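Fellstead completes August verification of Mivow rinse chemistry for stainless-steel serving trays 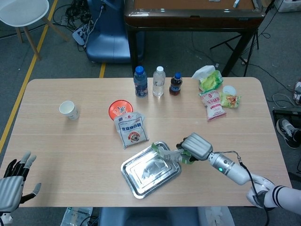 Fellstead Laboratories has released the results of a verification program covering Mivow, a low-residue rinse additive manufactured by Markemeck for commercial dishwashing machines. The program was carried out over the winter at the company's test facility in Pinto, and measured residual film, drying time and surface finish on stainless-steel ware after repeated wash cycles. Serving trays made up the larger part of the test load. A rectangular tray with a raised rim and a polished surface that reflects overhead light is an unforgiving article to rinse: the internal angle at the base of the rim retains liquor at the end of the cycle, and any mineral deposit on the flat is apparent to the customer. Cutlery, gastronorm pans and jug lids were included as secondary articles.

The trays were divided between two identical pass-through machines. One was dosed with Mivow at the manufacturer's recommended rate and the other with a conventional surfactant rinse aid. Both machines were supplied from a common header tank, with feed water adjusted to a fixed hardness at the start of each shift. Detergent type, detergent concentration, wash temperature and rack loading were held constant. Final rinse temperature was logged at the manifold, not at the booster outlet, to exclude heat loss in the connecting pipework.

Each tray completed 500 cycles. Between cycles, trays were soiled with a standard mixture of starch, milk protein and vegetable fat, then held at room temperature until the soil had set. Across all articles and both machines, the laboratory recorded 3,533 individual surface readings, comprising gloss measurements at the centre of the article and gravimetric film measurements from swabs taken along the rim angle.

Trays washed with Mivow retained 87 per cent of their initial gloss value at the end of the program. The conventional product produced a lower final value, with most of the difference developing in the second half of the test. The laboratory attributes this to the progressive accumulation of calcium salts in fine surface scratches, which was visible under magnification on trays from the conventional machine and less developed on those from the Mivow machine.

Mean drying time for the Mivow trays was 102 seconds from the opening of the hood, measured with the rack standing level on the outlet bench. Tilting the rack shortened the result for both products. As many sites do not have a sloped outlet bench, the level figure is the one that will appear on the revised product data sheet.

"The rim angle is where we expected the two products to separate, and the swab data bear that out," said Cremilda Guerra, technical manager for warewashing at Fellstead. "The centre of the tray drains well with almost any rinse aid at the correct temperature. Operators who inspect only the flat will not see a fault until deposit has built up along the edge, and by then it generally requires an acid descale."

No pitting or discolouration was recorded on stainless-steel articles in either machine. Slight dulling was noted on a small group of aluminium jug lids added to the load late in the program. The dulling occurred with both rinse products and is consistent with the alkalinity of the detergent. Markemeck does not recommend Mivow for use with aluminium ware, and the labelling will be amended to state this on the front panel as well as in the directions for use.

The verification did not assess sanitising performance. Thermal disinfection in a commercial machine depends on final rinse temperature and contact time, and operators should continue to follow the machine manufacturer's settings and the food safety program in place at their site. The results also do not extend to under-bench glasswashers, which use a shorter rinse and a smaller rinse volume. A separate protocol for glassware is in preparation.

Sites changing from a conventional rinse aid should flush the dosing line with clean water before connecting the new container. Mixing the two products in the line can produce a gel that restricts the peristaltic tube. The dosing rate should be set with the machine at operating temperature and checked again after the first full day of service. Where feed water is hard, a softener remains necessary; Mivow reduces the deposit left by the final rinse but does not remove hardness from the water.

Mivow is supplied as a ready-to-use liquid in containers compatible with standard dosing lances. The formulation tested is the one currently on sale, and existing customers do not need to adjust their equipment as a result of the program. The revised data sheet will replace the current version on the Markemeck technical portal, and distributors have been asked to withdraw printed copies of the earlier edition.

The full test report, including the soil recipe, swab method, water analysis and complete gloss data for each article, is available on request from the Fellstead technical office. Requests should state the machine model and feed water hardness at the site so that the relevant sections can be supplied.

Technical and media enquiries: Cremilda Guerra, Fellstead Laboratories, Pinto.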